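4.2 Materials and folding conditions

The towels used in the household study were chosen to cover the range of cloths that people in our interviews said they fold every week. We left out bath sheets and anything with a fitted edge. All pieces were washed twice before first use, without softener, and stored flat on open shelving at the Nestbridge site. A towel that lost its shape during the study was replaced with one from the same batch.

Fleece was added after the pilot. In the first round of interviews, Kang and Adjei noted that several households kept fleece towels for gym bags, pets or small children, and that these were the pieces most often left unfolded in the basket. One participant described hers as "the one that never stays where you put it." The pilot set had been made up of cotton terry and waffle weave only, so this complaint could not be followed up until the second round in May.

4.3 How fleece behaves when folded

Flat cotton towels take a crease. When pressed by hand along the fold line, the two layers lie close together and the edge holds while the next fold is made. Fleece does this poorly. The pile pushes back against the fold, and what should be a sharp edge turns into a rounded roll (Figure 3). A roll of this kind takes up more height on the shelf and tends to open again when the stack is moved.

Surface marks also differ. On fleece, areas where the pile has been pressed down or creased look darker than the rest of the cloth, and in strong colors such as red the patches are easy to see. Participants sometimes took these patches for damp spots or stains and stopped to check them. We logged such stops separately from folding time. They were rare with the cotton pieces.

Two further points came up often enough in the session notes to be worth reporting. The first is the loose flap. When a fleece towel is held near the middle, the cloth on each side falls at its own rate, and a narrow part often curls over and hangs lower than the rest. The person folding then has to find the corner again before going on. The second is tension. Cloth held between two points pulls tight while the cloth outside those points stays slack, so a fold made at that moment tends to come out uneven once the towel is laid down.

Participants dealt with this in different ways. Some shook the towel out and started over. Others laid it on a table and smoothed it from the center – slower, but with fewer restarts. A smaller group gave up on flat folding and rolled the towel from one short end. Rolled towels were given the same rating for neatness as folded ones by the two raters, Peng and Veloso, who worked separately and did not know which household a stack came from.

We did not ask participants to change their method. The written instruction was kept to one line: "Fold this the way you would at home and put it on the shelf." Pappas read it aloud at the start of each session. Each session lasted 20 minutes, including time to look over the cloths, and almost 300 folds were logged across both rounds. Folds that were started and then dropped were kept in the log with a separate code, as were folds where the participant changed method partway through.

A limit of this part of the study is that all the fleece pieces were of one thickness. Thin fleece, of the kind sold for travel, may well hold an edge better than ours did. We also did not track how the stacks changed after the session, so we can't say how long a rolled towel stays rolled on a shelf in daily use.

Figure 3. Red fleece towel held partway through folding. The top of the cloth forms a rounded roll, and a narrow flap curls over and hangs down on the right. Darker patches mark compressed or creased pile.
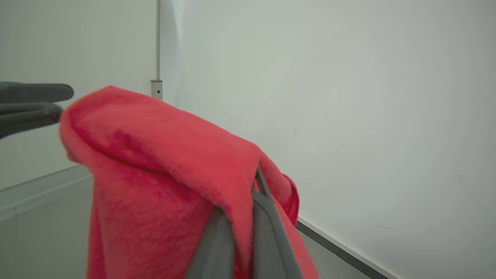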